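## 3.2 Keeping the simulated cell in step with the real one

Our cell at Gomville has a twin in simulation, and we look after the two of them together. 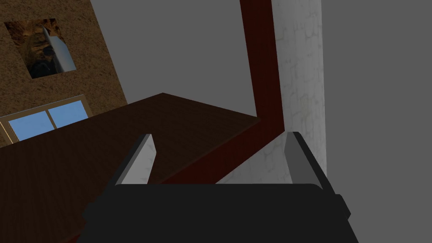 The twin is built in Trornudex, and it has its own small round of upkeep, much as the real arm does. We began (rather hopefully, we admit) by setting the two fingers once and leaving them be, but the real pads wear down with use, and after 1000 grasps the simulated grip no longer matched the one on the bench. So we now measure the real fingers every 600 grasps and carry the new opening width across to the model by hand -- a dull job, though it takes only 10 minutes with a cup of tea nearby.

**Figure 3.** Simulated view past the open gripper towards the table, with the white pillar beyond the red post.

The wrist view needs the same care. Whenever the real camera bracket is taken off for cleaning, we set the simulated viewpoint afresh and then run the Nassar check, a short set of slow moves that brings the fingers to known points along the table's edge. If the two sets of readings disagree, we go back to the bracket screws first and leave the model alone -- the Horkow screws we use do like to creep a little, bless them. The full log has 716 entries and is kept with the cell.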